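Arm 2 out of action at Utetby – please read before your next shift

Quick one this month, lots to get through. 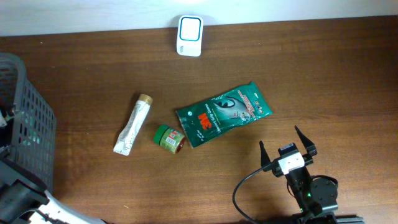 What went wrong

The right-hand arm on the Mirna sorting bench started letting go early. Not every time. It would pick up a pack, swing towards the basket and open its fingers halfway there. Small jars hit the table, one went on the floor and rolled under the racking. No one hurt, nothing smashed.

We went back through the February log – 1,408 picks, 6 early drops. Doesn't sound like much, but all of them came after the cable was re-routed, and all on the same side of the swing. Curkaveck had a look over the video link and reckon the gripper cable gets tugged when the arm reaches far left. Signal cuts out for a moment, fingers open. They are sending a new cable and a longer clip.

The worrying bit

Twice the arm carried on moving after the drop, and someone had already put a hand in to grab the item. Please dont. A green light on the arm means it has power, so treat it as live.

Until the cable is here

– Arm 2 stays switched off at the wall, not just paused
– Soft packs and tubes by hand, jars to the Mạch bench
– Speed on arm 1 capped at 200, it was set higher than it shoud have been
– Stop button first, then reach in

After the repair we'll do a test run of some 200 picks with no one at the bench. If it drops even one it goes back to Curkaveck.

Seen an early drop that isn't in the log? Write it on the sheet by the door, with the time and what it was holding.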